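Ticket 11: Greifer schließt nur halb
Projekt: Batonari (Robotik-AG)
Gemeldet von: Efa Edwards
Status: in Arbeit

Hallo zusammen, beim Probelauf am Friday-Termin (ja, heißt bei uns immer noch so) blieb der Greifer beim Schließen auf halbem Weg stehen. Öffnen geht wunderbar! Im Log steht fünfmal hintereinander „Timeout Achse G“, danach nichts mehr. Neustart von Tulow hat nichts geändert.

Erste Idee war das Netzteil, also einmal getauscht: gleicher Fehler. Dann die Finger ganz aufgefahren und den Nullpunkt neu gesetzt.

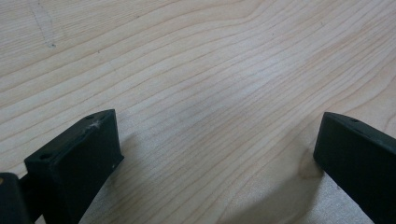

Mit dem neuen Nullpunkt kam er schon ein ganzes Stück weiter, und das war richtig schön zu sehen. Danach habe ich in der Zamani-Konfiguration den Timeout gefunden: 800 ms! Der stammt noch vom alten, schnelleren Servo. Mit einem höheren Wert schließt er leer komplett, elf Durchläufe ohne Abbruch.

Offen ist noch:
- Test mit Werkstück
- neuen Wert ins Repo übernehmen, bisher nur lokal bei mir
- Kabel am Servo prüfen, der Stecker sitzt etwas locker

Hat jemand von euch noch einen Ersatzstecker? Ich bin ab 15 Uhr im Werkraum und probiere gern gleich weiter.

Efa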